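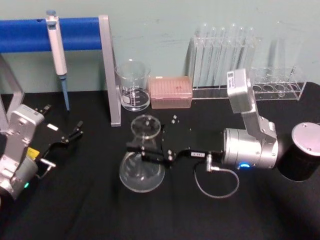

Hye-jin Seol had heard about the kid's fastball from four people before she saw it, and she believed none of them.

"Watch his arm," Boris Beneš told her through the chain link. He had coached at Tekby for 14 seasons and had promised her a future big leaguer in most of them.

"I'm watching his feet," she said.

Kiprono Mohamedi walked the first Grollska batter on five pitches. The next one bunted, badly, and Kiprono threw it into right field. Runners on second and third, no outs. Boris took off his cap and studied the inside of it.

"Nerves," he said. "He knows you're here."

"They'll know I'm here in Double-A too."

She had driven in that morning with a bag of almonds and a report form that was still blank. The last pitcher Boris swore by was a lefty named Procházka, and she had put her own name on that one. Oldřich Procházka sold tires in Zelenák now. He sent her a card every April, a nice card, and she wished he would stop.

Kiprono struck out the third hitter on something low. The catcher dropped it and had to throw to first. The fourth hitter popped up. The fifth was a big, patient first baseman who fouled off pitch after pitch, and Hye-jin found that she had quit chewing.

"That's a good at-bat," she said.

"That's good pitching," said Boris.

"The ump's giving him the outside corner. And half of New Jersey."

The next one came in at the belt. The first baseman hit it a long way, high toward left – then the wind got hold of it, and the left fielder came back in three steps and caught it with his shoulder against the fence.

Boris was pounding on the dugout roof. Kiprono walked off the mound looking at the ground, as if he'd dropped some change out there.

"Well?" Boris said.

"He got away with one."

"He got out of it."

She uncapped her pen and wrote the boy's name at the top of the form, checked the spelling against the lineup card, and left the rest of the page alone.

"How many innings has he got in him?" she asked.

"Six. Seven, if you stay."

She reached into the bag for another almond and sat back down.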